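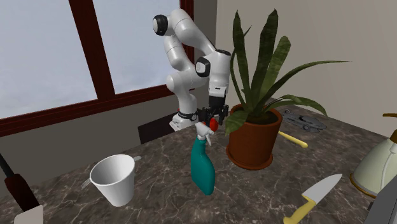
Counter setup in the simulator, gripper over the spray bottle.

Simulated kitchen task for our student project: bottle slips at the trigger head

tomo_links
Posts: 14
October 2025
Hello all. I am in the Serkidbridge robotics club and we must hand in a pick and place task in simulation. The arm has to take the teal spray bottle and put it down on the other side of the white cup. My problem is the grasp. I come down from above, the two fingers close on the trigger head, and when the arm lifts, the bottle turns and falls. From 97 attempts, nearly all ended like this. I have already made the friction higher, without much change. What should I try?

brambleknee
Don't touch friction any more, you will only hide the fault. The head is an awkward shape and you are holding it far above the centre of mass. Turn the wrist and take the body from the side.

tomo_links
Thank you. I was thinking of this also, but the plant stands very near to the gripper. If I come from that side, I am afraid of the leaves.

Adomus
I do not agree with brambleknee. A grasp from above is fine if the fingers are lined up with the head. Which collision shape do you use for the bottle? If it is one convex hull, the simulator fills in the space under the trigger and your fingers press on a surface which does not exist.

brambleknee
Fair point about the hull, but even with a perfect mesh it will swing. We had the same argument in July with the Mwakyusa team and they changed to side grasps in the end.

Adomus
They changed the bottle too, so I would not call it proof.

tomo_links
It was one convex hull. I have now split it into 13 parts and the fingers close properly. I ran 3 tests and it held in two. In the third it was still turning a little at the top of the lift.

quillfish
Slow down the first part of the lift. Also, is the red thing behind the spray head a collision object? A finger may be touching it.

tomo_links
Yes, it is, I did not think about it. I will log the contacts tonight and also try the side grasp from the cup side, away from the plant. The scene file is in the club folder under Brustorora if somebody wants to look.

brambleknee
Post the contact log when you have it, please.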